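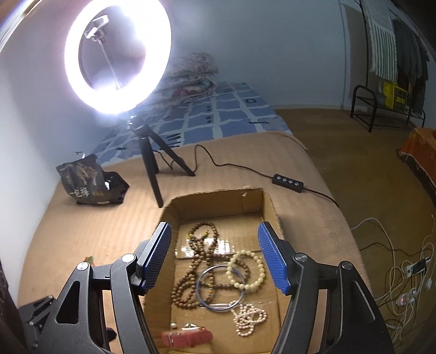 Paltik User Forum > Practice and Standards > Small-parts handling: proposed change to section 4

velthorpe_qa
Posted December 23, 2025
Members are invited to comment on the following wording before it goes into the shared practice sheet. "Before each recording, the operator shall open both fingers fully and hold them clear of the contents. Strands, bangles and other items that can snag shall be handled singly." The current sheet requires only that the gripper be open.

Benavides_Lab
We support the first sentence. The second is too strict. Necklaces and bracelets tangle in ordinary use, and a rule that forbids lifting two together would have excluded 76 of our 700 recordings from July.

velthorpe_qa
The concern is damage. A strand pulled from beneath another piece may break, and the sheet presently sets no limit on pulling.

pastbridge_ops
Then the limit should be on pulling. We suggest: "If a second item moves with the first, the operator shall stop, lower both and begin again." Our site has worked this way since July, with 11 restarts logged.

Benavides_Lab
Acceptable to us, provided the interrupted attempt is kept and labeled. Section 6 still tells operators to delete it.

velthorpe_qa
Section 6 will need its own thread. I will post the Pastbridge wording as draft 2. I remain in favor of single handling for pearls.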